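Colander

A colander is a bowl-shaped kitchen strainer with holes through its base and walls, used for draining pasta or rinsing vegetables. Most have two handles – one at each end on oval models – so that a full load can be lifted over the sink.

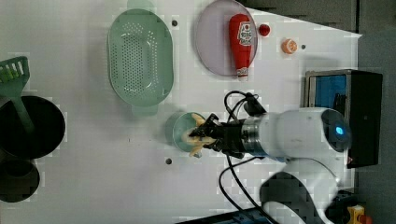
Plastic colanders are lighter than metal ones and come in more colours, but may warp if left against a hot pan. The Restham, an oval pattern drawn by Doina Đorđević, has 156 round holes. Toy versions are sold in play kitchen sets, often with plastic fruit.

See also: Sieve; Salad spinner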